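La segunda vida de las ludotecas de barrio

Durante años, la ludoteca fue el hermano pequeño de la biblioteca pública: una sala al fondo del pasillo, cuatro estanterías y un horario que dependía de quién tuviera la llave. En muchas ciudades medianas ha dejado de ser así. El préstamo de juguetes y juegos de mesa crece, las listas de espera se alargan en invierno y algunas salas abren ya también por la mañana, cuando los niños están en clase y quienes entran son abuelos, cuidadoras y padres con bebés.

El funcionamiento es sencillo. La familia se da de alta, recibe un carné y puede llevarse a casa dos o tres piezas durante quince días. Los puzles y los juegos de memoria son lo más pedido. Les siguen los de construcción, que casi siempre vuelven con alguna pieza de menos. Lo que apenas sale es el juguete electrónico, en parte por las pilas y en parte porque los padres prefieren no tenerlo en el salón.

El coste explica buena parte del interés. Un juego para menores de tres años se usa unas semanas y después ocupa sitio en un armario. Prestado, el mismo juego pasa por muchas casas antes de retirarse. Las responsables de sala insisten en que hay otro motivo: los niños prueban cosas que sus padres no habrían comprado y descubren gustos que en la tienda no aparecen.
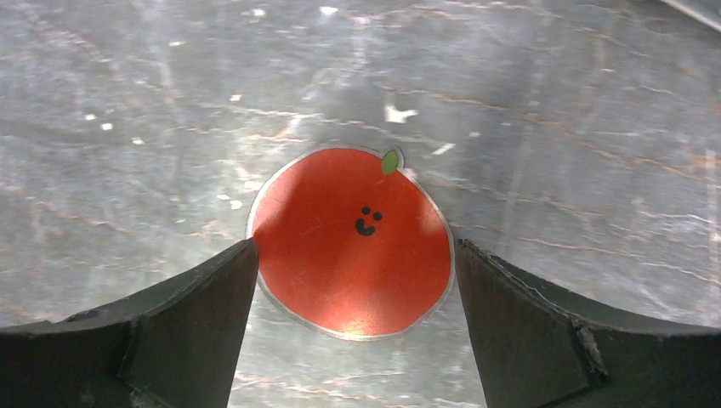

Vindthorpe, 20 de agosto de 2025

La ludoteca Clilten ocupa los bajos de un antiguo almacén de telas, a dos calles de la estación. Tiene 275 juegos en el catálogo y 161 familias con carné. La cuota anual es de 100 coronas, y quien no puede pagarla queda exento sin presentar papeles. La sala abre cuatro tardes y dos mañanas por semana.

El trabajo que menos se ve es el de la devolución. Cada caja se abre en el mostrador, se revisa con la ficha pegada en la tapa y se limpia antes de volver a la estantería. La madera se pasa con un paño apenas húmedo; el plástico va a un barreño con agua y jabón. Las telas se lavan una vez a la semana. Si falta una pieza, se anota y se espera un mes. La mayoría aparece debajo de un sofá.

Cuando no aparece, se recurre a Skistis, un taller de la misma calle que fabrica repuestos de madera y repinta los gastados. El arreglo suele costar menos que el juego nuevo, aunque no siempre: en los de cartón sale más a cuenta sustituirlo todo. En febrero el taller devolvió de golpe una remesa que llevaba meses pendiente y hubo que improvisar una estantería en la entrada.

El catálogo se consulta con Yip, un programa de reservas que también usa la biblioteca. Antes había un cuaderno. Algunas familias lo echan de menos, porque permitía saber qué vecino tenía el juego y pedírselo directamente en el parque.

Queda por resolver el espacio. El contrato del local cubre 153 metros cuadrados y el almacén se ha comido ya la zona de lectura. El ayuntamiento ha ofrecido un aula en la escuela vieja, más amplia pero lejos del centro. Las familias decidirán en otoño si aceptan el traslado. Mientras tanto, las cajas grandes se guardan en el sótano y hay que pedirlas con un día de antelación.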